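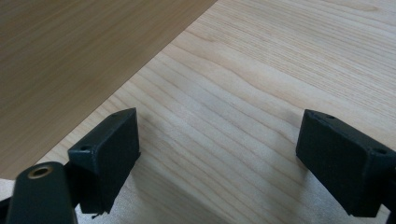 Savita Shakya

Chapter 4
Wood Moves

Before you cut anything, read this chapter. Seriously. Most of the mistakes I see in first-year shop work are in here, and most of them get made before the saw is even switched on.

Wood takes in water from the air and gives it back. It does this as a living tree, as a log, as a board, and as the dining table your grandmother left you. Finish slows it down. Nothing stops it. A drawer that slides fine in February sticks in June, and that's the same drawer.

Start with the words. Moisture content (MC) is the weight of the water in a board divided by the weight of the wood with no water in it, times 100. So a board can have an MC over 100 percent. Students always think that's a misprint. It isn't – a fresh log of some species holds more water than wood, by weight. Work it through once on paper:

Weight as found: 504 grams
Weight after oven drying: 450 grams
Water: 54 grams
MC: 54 divided by 450, times 100 = 12 percent

Note what you divide by. The dry weight, every time. Divide by the wet weight and you get a number that looks fine and is wrong.

Two kinds of water. Free water sits in the hollow middle of the cells. Bound water is held in the cell walls. Drying takes the free water first and the board gets lighter but hardly changes size. Then the free water is gone, the walls start to dry, and now the board shrinks. That turning point is called the fiber saturation point. Close to 30 percent MC for most woods. Write it in the front of your notebook, we use it in every chapter after this one.

Direction matters more than anything. Along the length, a normal board hardly moves at all, ignore it for furniture. Across the width, it moves plenty. And how much depends on how the board came out of the log. Flatsawn boards, with the wide loops and arches on the face, move most across their width. Quartersawn boards, with straight close lines, move less – very often half as much. Learn to read the face and then check it against the end grain, becuase the face alone can fool you.

Kalkidan Hadgu ran the shop at Kilgate when I trained there and had a test for new people. Two boards, same species, same width, one flatsawn, one quartersawn. Pencil line across each, measured to the hundredth of an inch. Left on a shelf over the radiator for 32 days. Then you measured again and had to explain the differance in front of everybody. I got it backwards. You will be doing the same test in Section 4.3, so get your boards picked out now and label them on the end, not the face.

A word on meters. The pin type reads electrical resistance between two points. Good enough for this course. Set the species first. Take readings in at least three places along the board, keep away from the ends, and write down all of them, not just the one you like. If the room is at 80 degrees and your meter's chart was made for 70, correct for it. The chart is in Appendix B.

What to have ready for Section 4.1:

Two offcuts, a foot long or so, one flatsawn and one quartersawn
A kitchen scale that reads in grams
Pencil, ruler, square
Your notebook from Chapter 3 with the species table filled in

Key terms: moisture content, free water, bound water, fiber saturation point, flatsawn, quartersawn, cupping.

Cupping gets its own section (4.4). Skim it tonight if you are gluing up a panel this week.

4.1 Weighing and Drying a Sample

Cut your sample from the middle of the board, at least a foot in from either end. Ends dry faster and will give you a low reading. Brush off the sawdust. Weigh it right away and write the number on the sample itself.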